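How I pour my agarose gels

I've poured over 200 of these since I started in the Tolow lab, and most of my early ones were rubbish. Brock Ross set me straight, so credit to him!

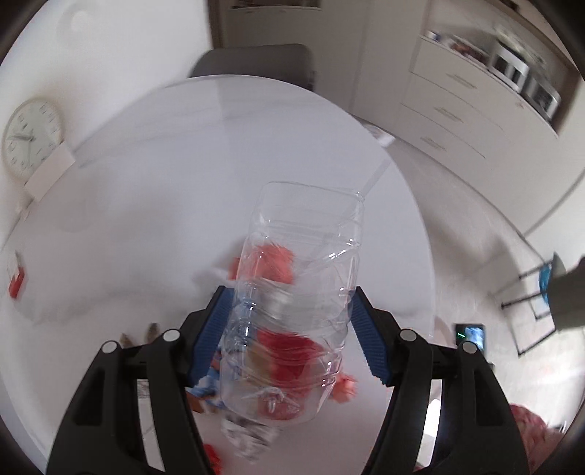
Clear bottle, round white table.

Weigh your agarose into a flask with the buffer - I use 2 grams per 100 mL for small fragments. Microwave in short bursts and swirl until you can't see any specks. Let it cool until you can hold the flask comfortably, then add your stain (gloves on, please).

Pour slowly from one corner, pop any bubbles with a pipette tip and put the comb in straight. Leave it until it goes cloudy. Pull the comb out gently, straight up, with a bit of buffer over the wells.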